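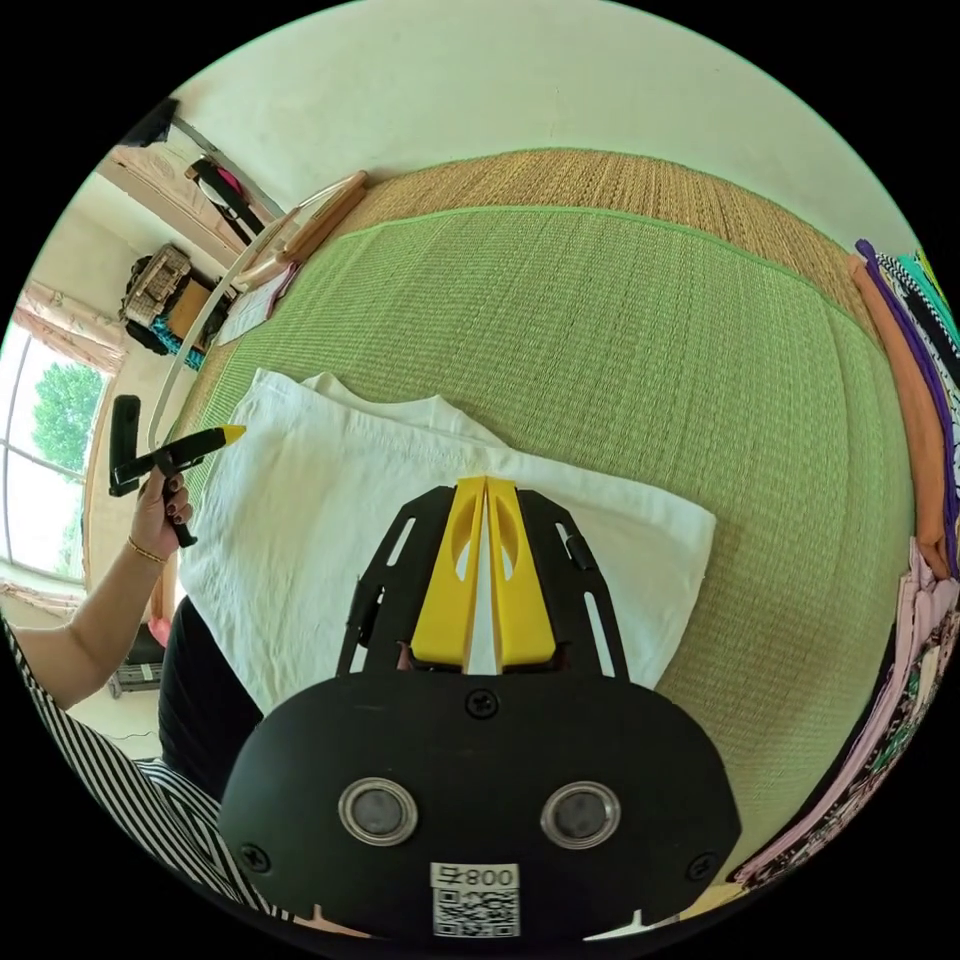 The Gollstead Singers meet upstairs at the old chapel hall, and by seven in the evening the stairs are full of people carrying folders and cushions. The cushions are for the chairs. Rehearsals run for two hours with one break, and the chairs are hard.

Hamish Baird has conducted the choir for nine seasons. He starts with the altos, who he thinks get ignored in most choirs, and he doesn't play much from the piano. "If I play it, they copy the piano," he says. "I want them to hear the chord before they sing it."

This term's main work is Skornari, a setting of six harvest songs for mixed voices and small organ. It lasts 30 minutes and is sung without a gap between movements. The fourth song divides the basses into three parts, and with 11 basses on the books that leaves some lines thin. Two tenors have agreed to drop down for it.

The composer, Dimas Yeoh, wrote the piece while he was organist at Lau, where the church has a single manual and a pedalboard with several notes missing. The organ part avoids those notes. Yeoh has never put them back, although most performances now use bigger instruments. He came to Gollstead in April to hear a rehearsal and asked for one change, a slower tempo in the last song.

"It was always marked too fast," he says. "I was younger and worried about people getting bored."

The other half of the programme is shorter pieces, most of them unaccompanied. Gaserska, a lullaby for upper voices, was last sung here when the choir was half its present size. There is also a group of part-songs from the library cupboard, which holds 2,000 copies of music, a good many with the covers gone and somebody else's breathing marks all over them.

Baird would like to clear the cupboard out. The sopranos are against it.

New members don't have to audition, but they are asked to come to three rehearsals before deciding. Reading music helps - plenty of the choir learn by ear from recordings and manage well enough. The subscription covers hire of scores and the hall. Tea is extra, and paid for in the tin by the door.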